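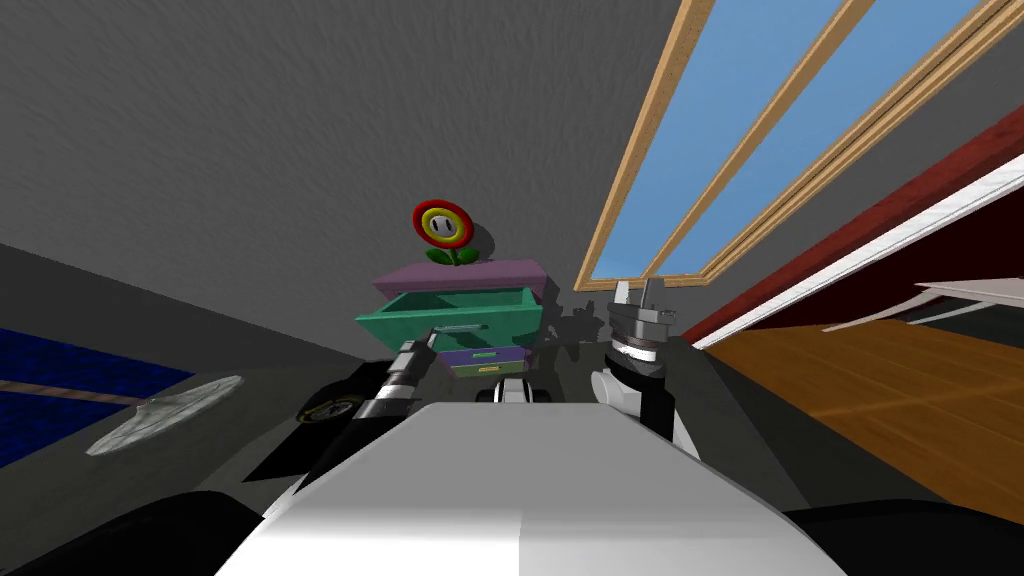
Figure 1. Window with a light wooden frame, dark red wall and white trim.

Daylight and Color in Old Row Houses
Term project report, 02/12/2023

Why we picked this topic

Our group wanted to know how people lit their rooms before electric light, and we got hooked fast! We chose Grotberg, a neighborhood where many of the row houses date from 1860, and asked a simple question: does the color of a wall change how far daylight reaches into a room?

What we did

We borrowed a light meter from the physics lab and visited two houses on Imer Street in October. In each one we took readings at 22 spots, always at noon and always at table height. Then we built a cardboard model of the bigger room with walls we could swap out - white, pale yellow, dark green and dark red. The model was by far the most fun part of the project, even though the glue kept giving up on us.

What we found

Near the window, wall color hardly mattered. The back of the room was a different story. With dark red walls in the model, the reading at the far end was 17 percent of the reading at the window. With white walls it was nearly double that. We ran it again on a cloudy day and the gap was smaller, but still easy to see on the graph.

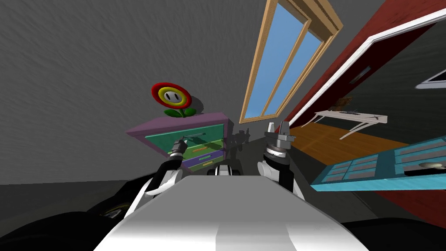 Trim surprised us too. Adding a strip of white card around the window opening of the model raised the readings close to it, and the room simply felt brighter when we looked in through the peephole. We would love to test this properly, with wider and narrower strips.

Problems

The meter drifts when its battery runs low, so we threw out our first set of readings and went back. The second house also has a big tree out front, and we had no way to correct for that. Our cardboard floor was lighter than a real wood floor, so the model numbers are probably a bit high.

Next steps

The Dafis library has a box of old paint cards that we only found in the last week. Matching those colors in the model would be a great project for next year's class.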